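## 4. Setting Up the Two-Basket Station

This section covers the tabletop station used for sorting small household goods into two trays. It applies to the Zetlow cloth kit and to any pair of shallow wicker baskets of matching size. Read section 3 (choosing a table) first.

### 4.1 Laying the cloth

1. Clear the table and wipe it down. Let it dry.
2. Unfold the black cloth and lay it with the hemmed side underneath.
3. Smooth it from the center outward. Leave at least 5 inches hanging at the front edge.
4. Go over the surface with a lint roller.

**Note:** Black cloth shows every speck. A little lint does not affect sorting, and you do not need to roll the cloth again between rounds. Roll it once before the first round of the day.

### 4.2 Placing the baskets

1. Set both baskets on the back half of the cloth, side by side, long edges facing you.
2. Turn them so the handles are at the left and right ends.
3. Leave a gap between the baskets so that the two inner handles do not rub.
4. Fold down any handle that leans in over the basket floor.

**Caution:** Do not lift a loaded basket by one handle. The weave can pull away from the rim.

### 4.3 Which goods go where

The left basket is for bath and everyday items: mesh poufs, bar soap, mugs, markers, small bottles. The right basket is for food and for anything round that would roll out of a crowded tray. Canned goods go in the back-left corner of the right basket, standing up. Fruit goes in front of the can, and candy rolls go toward the middle.

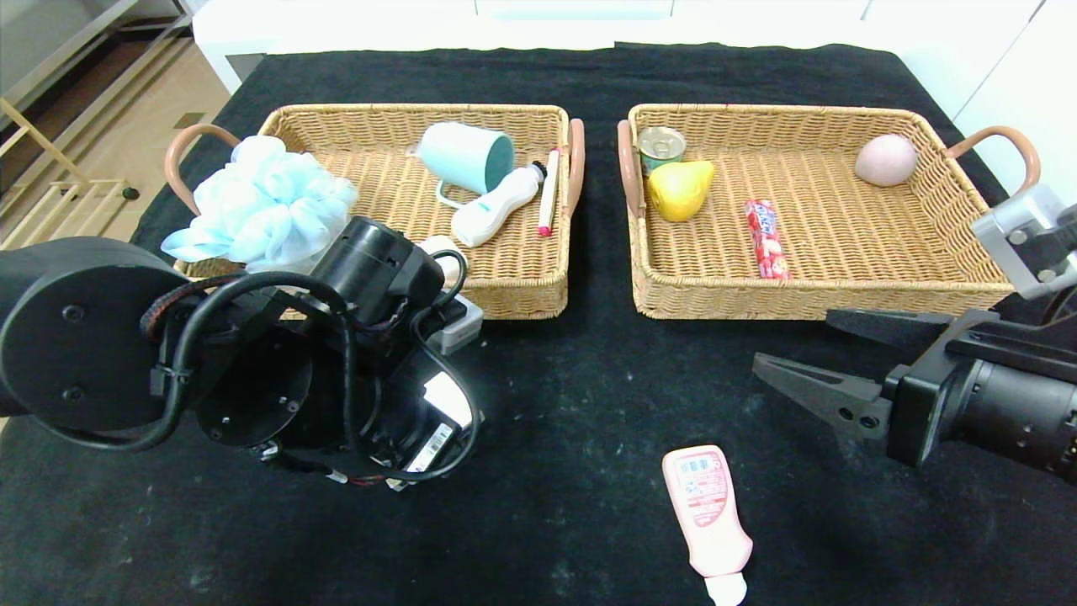
Goods that fit neither group stay on the cloth until the end of the round. Put them away by hand and write them on the station card so they can be assigned a basket before the next one.

If you change the grouping, change it for the whole set. A mug that belongs on the left in one round and on the right in the next will slow everyone down.

### 4.4 Loading the left basket

1. Start with hard items. Lay mugs on their sides toward the back.
2. Lay bottles and markers to the right of the mug. Check that caps are pressed on.
3. Place bar soap at the front, flat side down. Soap must be fully dry. Damp soap leaves a film in the weave that is hard to brush out.
4. Add the mesh pouf last. It may hang over the rim, but it should not cover the mug.

**Note:** Poufs catch on rough wicker. If one snags, push the netting back through the weave from the other side. Pulling will tear it.

### 4.5 Returning goods to the cloth

Between rounds, take out the items you want to sort again and set them on the cloth in front of the baskets. Keep soft things such as poufs and fuzzy balls near the front, where they will not roll under a handle. Leave the rest of the goods in the baskets. A partly filled basket is a normal starting point.
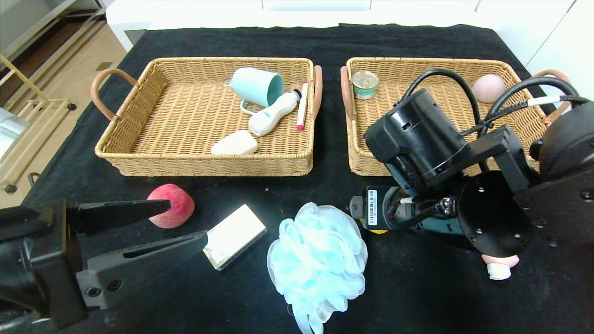
Mervin Melnyk writes that he empties both baskets completely before every round and finds it easier to spot a missing piece that way. He also keeps the cans out of the set until the last round, to spare the basket floor.

Either method is acceptable. Emptying both baskets takes longer, so allow for it if you plan more than 2 rounds in a session. A full session should not run past 60 minutes.

### 4.6 Small and flat items

Erasers, sponge blocks and thin soaps are the items most often left behind.

1. Set each one down with clear cloth on every side.
2. Keep it off the basket rim. A block pushed up against the wicker is awkward to pick up.
3. Pick it up by its long sides.
4. Lower it into the basket. Do not drop it in from above the rim.

**Caution:** Candy in paper or thin film wrappers should not sit under cans or mugs. Discard any roll with a split wrapper.

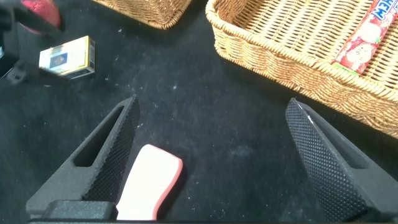
**Fodlow, March**

Changes to this section since the last printing:

- Step 4.1.3 now gives the front overhang in inches.
- The right basket is now the food basket. Kendra Bélanger and Eusebio Castaño tested both arrangements and kept this one.
- The storage steps have been moved here from section 7.

### 4.7 Putting the station away

1. Remove all food first. Fruit should not stay in the baskets overnight.
2. Turn each basket over and tap the bottom to clear crumbs.
3. Brush the weave with a dry brush. Do not soak wicker.
4. Shake out the cloth and roll it. Folding leaves creases that tip small items over.
5. Stack the baskets with a sheet of paper between them and store them on a shelf, away from heat.

Replacement cloths are listed in section 9.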